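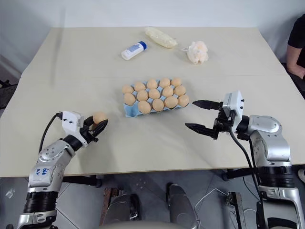
Eggs in open pulp tray, keep it or buy a box with lid?

Posted by Wian Xaba, 1 Feb 2024

Hello all. I buy my eggs in the open pulp tray, three rows of five, from the Salminen shop near my flat. My kitchen is small, so the tray stays on the table the whole day. My sister tells me that eggs must go in the fridge, but the tray is too wide for my shelf. Is it necessary to buy a plastic box? And may I wash the eggs before I store them?

Wayne Gagnon
Please do not wash them. The shell has a thin natural layer and the water takes it away. Wipe a dirty one with a dry cloth and use it first. For the shelf, cut the tray with scissors between the rows. One row of five is narrow and goes in the door or behind the milk. I keep mine in the main part, where the cold is more steady. If you start with the fridge, stay with the fridge.

Flodarau
I have the box with lid, it cost me 10 and it cracked in November. Tray is ok.

Wutlow63
Depends on the country also. Where I live the shop has them in the fridge already, so I do the same at home. Look at the date and what is written on the label.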